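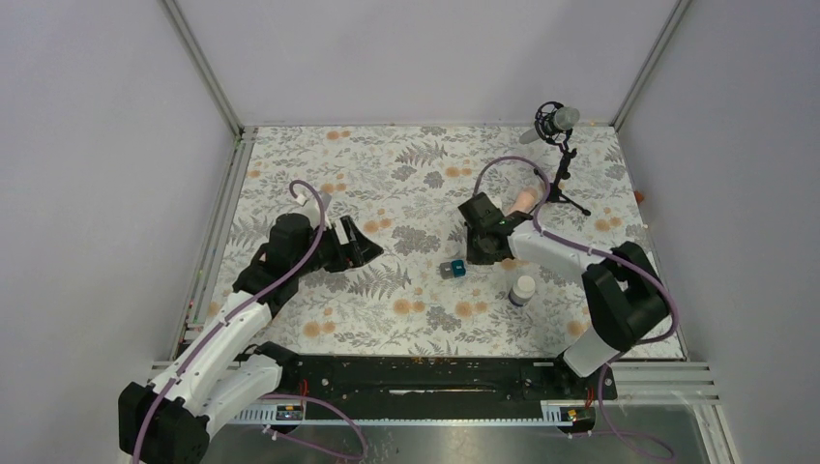
marlow_k
Posted in World News, 6:40 pm
Has anyone read the Purkar prisoner bill all the way through? The papers say it frees 1482 people held since the border protests. Article 4 leaves out anyone charged with "aiding a foreign press," and that covers most of the names I know from the Aubert lists. I have it printed out at my kitchen table, on a covering with grey ferns and orange flowers a lot like that one, and I can't find where 1482 comes from.

tern322
It's in the annex, page 30. The number counts people already out on bail.

marlow_k
Thanks, I only had the main text. So how many are still inside?

Osk
More than 30 at Barnis prison alone, going by the Dakilar monitors in July. I still think the bill is worth passing. Bail there can be pulled any day and this ends it.

tern322
Disagree. Once it passes, the talks are over and the ones in Barnis get forgotten. The last amnesty went the same way.

Osk
The last one had no outside monitors. This one does.

tern322
They get one visit every 4 months, with notice. Read article 9.

marlow_k
Reading it now. It says "may be permitted," so even that isn't certain.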